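Pluvby Repair Mornings: your questions answered

Last updated October 2025

We get such a lot of lovely messages before each session that it seemed kind to put the answers in one place. Do have a read, and if yours isn't covered, drop us a line and we'll get back to you (it may take a few days, we're all fitting this in around other things!).

What can I bring?
Almost anything you can carry through the door by yourself. Lamps, toasters, bags, coats, toys, garden tools, a chair with a wobbly leg, they've all been in. We can't take microwaves or anything that runs on gas, I'm afraid.

Do I need to book?
For sewing, no, just turn up and have a cup of tea while you wait. For anything with a plug, yes please, as we only have the one testing bench and the queue did get rather silly in July.

How much does it cost?
There's no charge for the mending itself. Parts are extra, and we'll always ask you before fitting anything. A good many people pop something in the tin by the door, and that pays for thread, fuses and biscuits.

Can you mend straps and handles?
We certainly can, and it's one of our favourite jobs. Bring any buckles or rings that have come away, even bent ones, and let us know if the strap has to take a lot of weight so that we can pick a stronger thread.

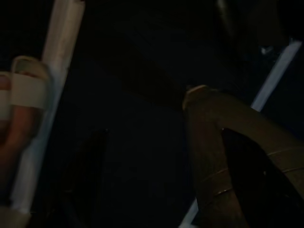

A wide off-white strap, looped round.

What if you can't fix it?
Then you take it home again, with our apologies and usually a suggestion or two. We mended 153 things last year and were beaten by plenty more, mostly kettles. If it needs a proper workshop, Skov on the Jaltari road are very patient with older radios.

Will you do it while I wait?
Usually, yes, and we'd love you to sit with us and have a go. We ask for no more than one item each until everybody has had a turn.

Where are you, and is there parking?
We're in the Gruder Rooms, up the ramp at the side. There are 9 spaces at the back and the number 5 bus stops right outside, so do come that way if you can manage it with a lamp under your arm.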